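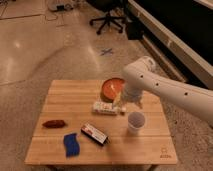 Amach Hardwax Oil — Clear Satin, 2 L

Amach is a solvent-reduced blend of plant oils and hard waxes for interior timber. It is supplied ready to use and must not be thinned. Suitable substrates are solid benchtops, tables, shelving and stair treads in hardwood or softwood. Do not apply over polyurethane, lacquer or silicone-based polish; strip these back to bare timber first.

Preparation
Sand to 120 grit, then 150. Finer grits close the grain and reduce uptake. Vacuum, then wipe with a dry lint-free cloth. Moisture content should be at or below 12 per cent. Timbers high in tannin or natural oil, including spotted gum and merbau, need a test patch on an offcut.

Application
Stir from the bottom of the tin. Apply thinly along the grain with a short-nap roller or white pad, leave for 20 minutes, then buff off all surplus. Recoat the following day. Two coats are sufficient for furniture. End grain takes up considerably more product — allow a third coat there.

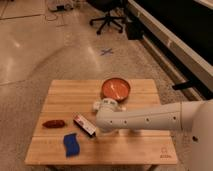 Full cure takes two weeks at 20 °C and longer in unheated rooms in July. Keep water off the surface until then, and do not cover it with mats or cloths. Colour deepens slightly on curing, most noticeably on pale species.

Maintenance
Clean with Waaka neutral soap, diluted to the label rate. Dull areas can be re-oiled locally without sanding the whole surface. Grey marks from standing water usually respond to a light rub with a white pad and a small amount of oil.

Safety
Oil-soaked rags can self-heat and ignite. Lay them flat outdoors to dry, or submerge in water in a lidded metal container. Keep out of reach of children.

Ordering
Stock code 371. Also sold in the Wivine tinted range — tints may be intermixed but not added to Clear Satin. Trade orders over $2,000 ship freight-free from the Hekport warehouse.

Data sheet revised 14 May 2021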